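How to wash and store woollen gloves for the summer

Updated 30 May 2025

Knitted gloves put away dirty attract moths, and old hand cream stiffens the palms. Set aside an evening for washing and leave the gloves two nights to dry.

What you need

A washing-up bowl, wool wash, two towels and a lidded box. I use Skuvton wool wash, but any liquid marked for wool will do.

Clear a table first and go over the seams in good light. Mend holes before washing.
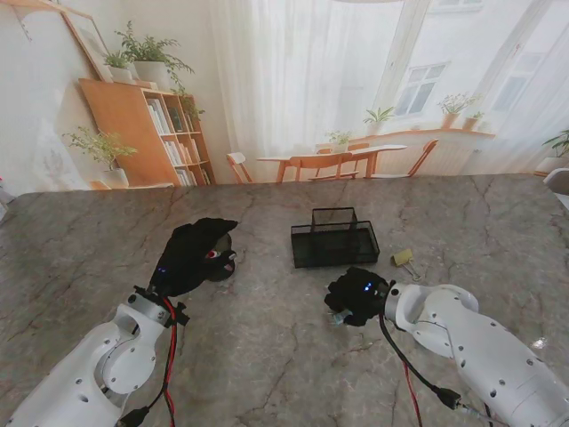

Step 1: Wash

Fill the bowl with cool water and add 2 capfuls of wool wash. Press the gloves under and leave them for ten minutes. Don't rub, as rubbing mats the fibres. Rinse in water of the same temperature until it runs clear.

Step 2: Dry

Roll each pair in a towel and lean on it. Ease the fingers back to length and lay the gloves flat on the second towel, away from radiators. Turn them after a night.
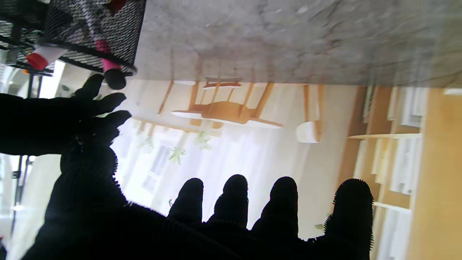
Lauritsen wrote in to say that a wooden spoon handle pushed gently down each finger stops the tips drying flat. I have tried it and it works well on thicker knits.

Step 3: Remove fuzz

Wait until the wool is fully dry. Trim long stray fibres with small scissors and leave the short ones alone.

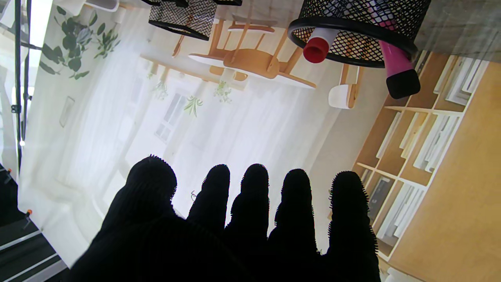 Pull bobbles off with a fabric comb, working in one direction with very little pressure. Go lightly between the fingers, where the knit is thinnest.

Step 4: Store

Lay the pairs flat in the box with a cedar block and close the lid. Check for moths every 3 months. Mine come out again in November. 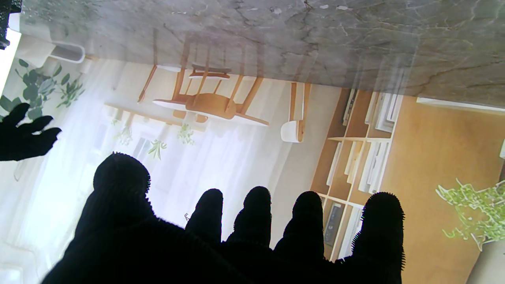
Comment from Wetuvitz: Does this work for wool and acrylic mixes? Mine went baggy at the cuff after one wash.

Reply: Yes, but halve the soaking time and support the cuffs when you lift them out.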